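Ticket 3016: trail bike cuts out on long climbs
Opened by: Radoslava Zelenák
Handled by: Achilleas Moschos, Trindport workshop
Status: waiting for customer

Small petrol trail bike, used on the forest track at Heltosthorpe. Starts first kick and ticks over fine. On the long climb it loses power after a few minutes, coughs and stops. Restarts if left to stand, then does the same again.
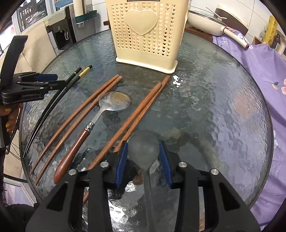 Page last changed: 13 August 2018

Achilleas: Does it stop on the flat as well, or only uphill? Please also try it with the fuel cap loosened, on a quiet stretch and with the tank no more than half full.

Radoslava: Only uphill. With the cap loose it ran for eight minutes and didn't miss. Cap tight again, it died in five.

Achilleas: Then I would look at the cap vent first. Take the cap off and blow through the little hose. Air should pass freely one way.

Radoslava: Nothing gets through in either direction. The end is packed with dried mud.
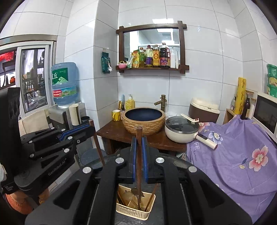
Wooden spoons and chopsticks in the utensil caddy.

Achilleas: Soak the hose in warm soapy water and let it dry fully. If it still won't pass air, fit a new one. Leave the carburettor alone for now.

Radoslava: Hose is clear. I rode the climb four times with no trouble, but the plug looks sooty. Should I change it?

Achilleas: Clean it, check the gap and send me the colour after the next ride. I'll keep the ticket open until then.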